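Count the Repairs Before the Wells

Rural water programs are still judged by the number of systems installed. Donors ask for it, ministries publish it, and contractors are paid on it. The figure is easy to verify on the day a pump is handed over and says very little about whether anyone can draw water from it two years later. I think it should be dropped as the main measure and replaced with days of service per year, reported for every water point over its full working life.

The Raven district program shows the difference. Its records list 125 hand pumps, the oldest dating from 1967. On paper, coverage is complete. The maintenance ledger, kept separately and rarely read, shows that many of those pumps were out of service for more than four months in the last reporting year. Most of the faults were minor. Seals wore out, rods came loose at the coupling, and a foot valve stuck open. The parts cost little, but they were stored at the regional depot in Claltero, and a request had to pass through two offices before anything was shipped.

A long outage has health costs that the coverage figure hides. Households go back to open sources within a day or so of a pump failing. Gains from months of clean water can be lost in a short period of exposure, and a water point that works most of the time should be scored as partial service.

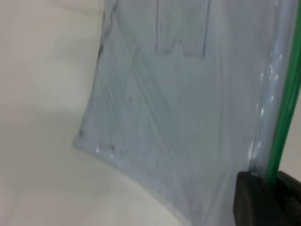
What a service contract should pay for

Allenance, which holds the maintenance contract in the neighboring district, is paid a flat monthly fee per working pump. When a pump stops, the fee for it stops after a short grace period. The company responded by moving its spare parts out to the villages and by replacing seals on a schedule. Response times fell. I do not claim that this arrangement suits every region, and it depends on honest reporting of breakdowns, but the incentive points the right way.

The usual objection is cost. Paying for upkeep over the life of a system takes money that could buy new systems, and many villages have none. That is a real tradeoff. A district that installs pumps faster than it can maintain them, however, ends up paying for the same coverage again. The Declercq method of budgeting, used in a few of the smaller programs, sets aside the full upkeep cost before drilling is approved. Fewer wells get drilled in the first years. The budget then holds up when the first group of pumps begins to fail.

Measurement is the harder problem. Remote sensors are often proposed, and they work well on larger piped systems. On hand pumps they add one more part that can fail. A paper log kept at the pump and checked each quarter against parts used is slower, but it can be audited by anyone who can read it. Programs should start with the log and add sensors where the distances justify them.

Donors could make the change without new money. They need only ask for days of service in the same table where they now ask for systems installed, and hold back part of each payment until the figures have been checked.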